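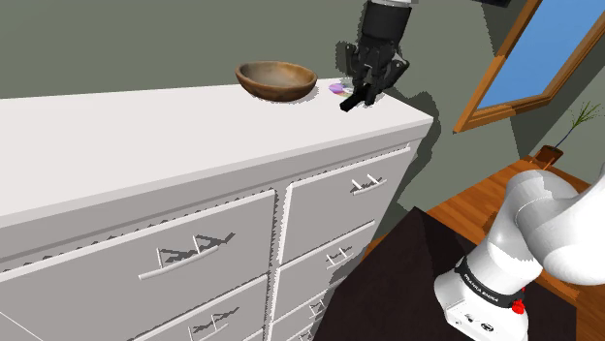 Pichler tall chest of drawers, white — three months in

Quick one as I said I'd write this up in April and it's now nearly not April.

Short version: good drawers, awful instructions, would probably buy again. Long version below if you've got a cup of tea.

Bought it from Witum, the big one out past the ring road at Skukdale. Paid more than 200 for it. Could have had the cheap one with the paper-thin bottoms, had one of those in the last flat, every drawer sagged by Christmas and the jumpers ended up in the drawer below. Not again.

Delivery. Fine. Slot was all morning, van came at ten to seven. In the morning. Two very heavy flat boxes left in the hall, and they do mean left in the hall, so have somebody in the house with a decent back. Packing was good, cardboard corners everywhere, one bag of polystyrene bits that I am still finding behind the radiator.

Building it. Right. The booklet has no words in it, only drawings, and the drawings are tiny. Step where you fix the runners shows left and right the same way round and they are not the same way round. I did all of the left side, then undid all of the left side. Screws are in one bag, all mixed up, three lengths that look alike till you hold them together. Sort them first. Egg box works well. Took me an evening and most of the next one, though I did stop for food and a sulk.

You need your own screwdriver, a proper one. The little key in the bag is soft and rounded off before I got to the back panel. No drill needed, don't let anyone tell you otherwise.

Two people for turning it over. Not optional.

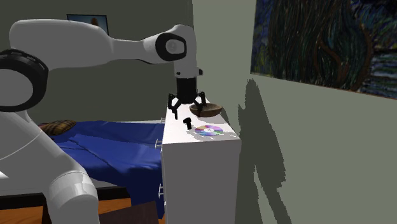
Drawers themselves — lovely. Smooth, quiet, they come right out so you can see the stuff at the back. Soft close works on all of mine except one which needs a nudge. Wrote to Witum about that, order number ending 1089, and got a reply the same afternoon and a new runner in the post. Haven't fitted it. It's on the list.

Depth is good too. Winter jumpers folded in half and it still shuts. Bottom drawer takes a double duvet cover set and the spare pillowcases. Top ones are a bit shallow, socks and pants, chargers, that sort of thing.

Finish. White is white, not cream, matches the skirting near enough. Marks wipe off with a damp cloth. Tea ring did not wipe off, had to go at it with bicarb and it came up ok but there's a dull patch if the light's right. So coasters. Edges have held up, only chip is where I caught it with the hoover and that's on me.

Smell for the first week or so, leave the drawers open and a window too if you can stand it.

Fix it to the wall!! Please. It's tall and with a few drawers open it wants to come with you. Strap is in the box but the plugs are rubbish for old plaster, I got better ones from the hardware shop. If you've got skirting boards it won't sit flush so you need a bit of batten behind, wich the booklet doesn't mention.

Also looked at the Odow before buying. Nicer to look at, proper dovetails, 800 quid. For pants. No.

What I'd change: bags of screws with labels on, bigger drawings, one deeper drawer at the top. Handles could be a touch chunkier, hard to grab with hand cream on.

Four out of five. Would be five but for the booklet. If you're going for it, wait for the Witum spring sale, I missed it by 2 days and I'm still a bit sore aobut it.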